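The back way to Bravgate

Ask the woman who keeps up the trail notes for the Erkero path what she likes best about it, and she starts talking before the question is finished. "It's the sky! You come around a bend and there's so much of it."

She has been walking the dirt track for years, mostly in August, mostly before 10 in the morning. Her notebook for the route runs to 49 pages, and she is happy to read from any of them.

"People think a sandy path is a dull path," she says. "I love it. I look at the ground as much as the trees – ruts, weeds, whatever has pushed up along the edge." She laughs. "It takes me forever to get anywhere."

The section she sends everyone to is the one with green on both sides. "Go slow there, and look up at the treetops. Every one has a different shape against the clouds."

The path, with its trees and a good deal of cloud:

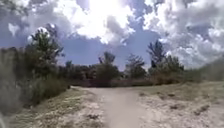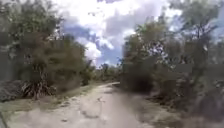
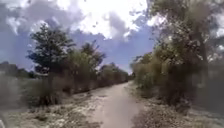
Getting there

Park at the Pernis end, where the lot is free. "Bring more water than you think," she says, "and a hat." The full walk to Bravgate takes her almost 100 minutes – longer if the clouds are good.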